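The Slow Business of Learning to Bake Someone Else's Bread

The first loaf Hatice Akyol ever gave me was wrapped in a dish towel and handed over a fence, and I ate most of it standing up in my kitchen with my coat still on. I'd lived in Venberg for two winters by then and had been buying my bread in plastic bags like everybody else on our street. Hers was flat and wide, with a blistered top and a chewy middle that smelled faintly sour, and it was gone before my husband got home. I hid the towel. He found it, of course, and there were crumbs, and that was how the whole thing started.

I went next door to return the towel and asked, in the roundabout way you ask a neighbor for something you have no right to, whether she'd ever written the recipe down. She laughed so hard she had to hold on to the doorframe. The recipe, such as it was, belonged to her aunt, Müzeyyen Toprak, who had run a bakery called Akgül for most of her working life and had never owned a measuring cup. If I wanted to learn it I would have to come on a Thursday, bring an apron, and not talk while the dough was being folded.

I talk a great deal, as anyone who has read this magazine for a while will know, so the last part worried me the most.

Müzeyyen is a small woman with enormous forearms, and she does not believe in beginners' versions of things. On my first Thursday she put a bowl in front of me with flour already in it, poured in water from a teapot, and looked at me until I put my hands in. There was a piece of old dough from the week before, kept in a crock under a saucer, and she tore off a lump of that and dropped it in as well. How much of a lump? I asked. She held up the lump. I've since weighed mine at home, in secret, and it comes out at 291 grams, and I have never told her, as I think she'd take the scale away from me. 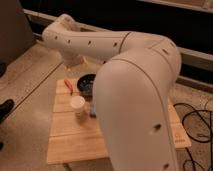
The dough was wetter than anything I'd been brave enough to work with. My mother's bread was a firm, obedient sort of bread, the kind you can slap and roll and shape like clay, and I had grown up thinking that if it stuck to you, you'd done something wrong. This stuck to everything. It stuck to my wrists and to my wedding ring and somehow to the back of my neck. Müzeyyen watched me add a handful of flour, then another, and when I reached for a third she simply moved the bag to the other end of the room. Wet your hands, she said, and that one instruction has done more for my baking than a whole shelf of cookbooks.

You fold it four times, with a good long rest between each one, and during the rests you are allowed to talk again. I came to love those rests. We drank tea and Hatice translated the parts I couldn't follow, and I heard about the winter the snow blocked the bakery door and the loaves had to go out through a window, and about the cousin who married a pastry cook and was never quite forgiven for it. Then the saucer would go back on the bowl, or come off it, and we'd all hush like children in church.

My own early loaves were terrible, I should say. I made one in February that my husband used to prop open the garage. Part of the trouble was our oven, which is an elderly thing and cooler at the back than the front, and part of it was my impatience, and a good part of it was the flour. Müzeyyen buys hers from a mill out past the reservoir, in a little place named Jillel, and I'd been making do with whatever was on sale.

So I drove out to Jillel. The mill is run by Melina Dimitriou, who took it over from a man who wanted to retire and fish, and she was kind enough to spend a whole afternoon with me when she plainly had other things to do. She rubbed flour between her thumb and finger and had me do the same, first one kind and then another, until I could feel the difference with my eyes shut (a soft, almost talcum feel in the one, and a fine grittiness in the other, like very clean sand). Flour is alive for longer than people suppose, she told me, and it drinks differently in damp weather than in dry. She keeps a notebook by the door where she writes down the weather every morning. I went home with two big sacks and a notebook of my own.

The next loaf was good. It wasn't Müzeyyen's, but it was good, and I carried half of it next door in the very same dish towel, feeling about nine years old.
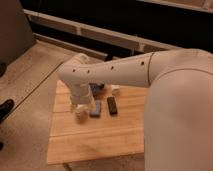 What Bread Does to a Street

I had meant for this to be a story about a recipe, and somewhere along the way it turned into one about neighbors. Once I was baking every week I had more bread than two people can sensibly eat, and I began leaving the extra with whoever happened to be home. Gareth Sowerby, across the road, got the first one. We'd waved at each other for years without a word beyond the weather, and it was only when he came over to say thank you that I learned he had been a ship's cook, and that he makes a plum jam that could bring a grown woman to tears. He brings a jar now whenever he smells the oven going. The wind being what it is on our street, he smells it nearly every time.

Usha Mudaliar, at the corner, doesn't care for sour bread and was honest enough to tell me so on the step. She showed me instead how she makes her mother's flatbreads on a dry iron pan, quick as anything, pressing the edges with a folded cloth so they puff up like little pillows. Mine did not puff. I've been back three times, and last week one of them rose along one side, and the two of us cheered loud enough to set off the dog.

If You'd Like to Try It

I can't give you Müzeyyen's recipe, partly out of loyalty and partly for the plain reason that there isn't one. I can tell you what I do at home, though. Start with your old dough, and if you haven't any, ask around, for somebody near you almost certainly has a jar in the back of the refrigerator and will be delighted to be rid of some. Add flour and enough water that you feel nervous. Leave it alone for half an hour before the salt goes in. Then fold, rest, fold, rest, with wet hands every time, until the dough holds together when you lift it and has a bit of a wobble.

Bake it hot, on something heavy that has been in the oven for a good while already. I let mine get darker than I used to dare, and then I give it 90 minutes on the rack before I cut it. That last wait is torture. I usually spend it next door.

Müzeyyen came to my house for the first time this fall. She walked straight past the coffee cake I'd bought specially, picked up my loaf, turned it over and knocked on the bottom with one knuckle, listening with her head on one side. Then she asked for the butter.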